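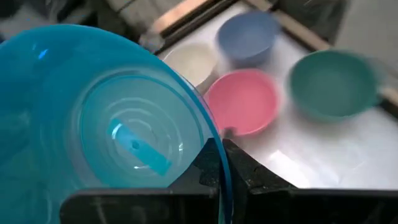 Why Can You See Through Some Things?

8/3/18
By the Tunholm Young Readers' Page

Have you ever held a sweet wrapper up to your eye and looked at the whole world turned red? Or pressed your nose against a shop window and wished, very hard, that the glass would let your hand through as easily as it lets you look? Then you have already begun to wonder about light, and light is a lovely thing to wonder about, so let's take our time over it.

Light sets off from something bright — the sun, a lamp, a candle on a cake — and travels in straight lines until it meets something. What it does next depends on what it has met.

When light meets a brick wall, it can't get through at all. Some of it bounces back off the bricks, and that is how you see them, and the rest is soaked up by the wall. Things that stop light like this are called opaque (you say it "oh-PAKE"). Your shoes are opaque, and so is a potato, and so is the cat, however hard you stare at her.

When light meets a clean window, most of it sails straight through and comes out on the other side still in good order. You can see the garden and the gate and the rain coming. Things like this are transparent. Clear water in a glass is transparent, and so is the air in front of your face, which is a very good thing or you would never find your breakfast.

Then there are the in-between things, and I must admit they are my favourites. A turquoise plastic bowl can be one of them. Light does get through, but it gets muddled and scattered on the way, so if you put a bowl like that over your toy cars you would see soft, blurry shapes and not the wheels and windows. The word for this is translucent. Tissue paper is translucent, and so is a bathroom window with the bobbly sort of glass, and so is a thin slice of cucumber if you hold it up before you eat it.

Where does the colour come from?

White light from the sun looks plain enough, but it is really a great many colours all travelling together. You can see them spread out in a rainbow, when raindrops bend each colour by a slightly different amount and they come apart.

Coloured plastic has tiny specks of colouring mixed all the way through it. In turquoise plastic, those specks soak up most of the red light and let the blue and green carry on. So blue and green is what reaches your eye, and your clever brain says "turquoise!" without your having to ask it.

Now, the more plastic the light has to go through, the more of it gets soaked up. One thin wall looks pale. If one wall is behind another, the light must pass through both, and the colour looks deeper there. You might have noticed the same thing at the seaside, where the water by your toes has hardly any colour and the water further out is a proper dark blue or green.

What about the shiny bit?

Look at something smooth and glossy, like an apple or a glazed mug or a plastic bowl, and you will often find a little bright spot on it. That spot is light bouncing off the very top of the surface, straight into your eye, without going inside at all. Move your head from side to side and the spot will slide along too, as if it were following you. It is great fun to try with a spoon.

Try it yourself

You will need a torch, a sheet of white paper, and 2 or more pieces of coloured tissue paper, all the same colour.

Lay the white paper on a table and make the room as dark as you can. Hold one piece of tissue over the torch and shine it down on the paper. What colour is the patch of light? Now add another piece, and then, if you have plenty, go on until you have 4. Watch the patch grow deeper and dimmer each time.

After that, take your torch on a little tour of the house. Shine it at a sock, a milk bottle, a leaf, a page of your comic, and even your own fingers (hold them close together and you may see them glow red at the edges — that's light coming through you!). Don't shine it into anybody's eyes, please, and that includes the cat's.

You could write your finds in a notebook under the words opaque, translucent and transparent. A few will be hard to place, and you may have to argue about them over tea.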